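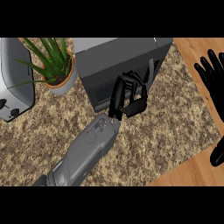
*A silver toaster, speckled carpet and a strip of wood floor.*

# Bindix carpet sweeper, one month in

I bought the Bindix at the start of June after our big vacuum started making a smell like burnt hair, and I've used it pretty much every day since. It's the old-fashioned kind with no motor and no cord, just a flat box on a stick with brushes underneath. My grandmother had one and I thought they'd stopped making them!

First, putting it together. The handle comes in 4 pieces that screw into each other, and the top one on mine was threaded a little crooked, so it took me a few tries (and some language) to get it straight. After that, fine. It weighs next to nothing and hangs on a hook behind the pantry door.

On crumbs it's great. Toast, crackers, dry cereal, the flaky bits off a croissant, all gone in two or three passes on low carpet. I can do the whole breakfast corner while the coffee drips. On bare wood it's less impressive: small stuff gets picked up, but anything round, like a lentil, tends to shoot out the back. I still grab a broom for that.

Long hair is the weak spot. Trinity stayed with us for a week and I had to cut her hair off the roller with nail scissors, twice. Clirkell makes a similar sweeper with a little comb built in for this, and my neighbor Mohit has that one and likes it, but it's noticeably heavier and the handle was too short for me when I tried his.

Emptying it is easy enough. You press a lever and both sides of the tray drop open. Do it outside or over a deep trash can, though, as the dust goes everywhere if you're standing over one of those tiny bathroom baskets. The tray is small too, so expect to empty it every couple of days if you have kids.

I paid 30 dollars at the hardware store in Takville, and I've seen it for a bit more online. Replacement brushes are sold separately and I haven't needed any yet.

Would I buy it again? Yes, as a second cleaner. It won't do stairs, it doesn't get right up against the baseboard, and thick shag just jams it. But it's so quiet that I can sweep at six in the morning with everybody asleep down the hall, and I've really come to love that. Four stars, and I'd give it five if they fixed the hair thing.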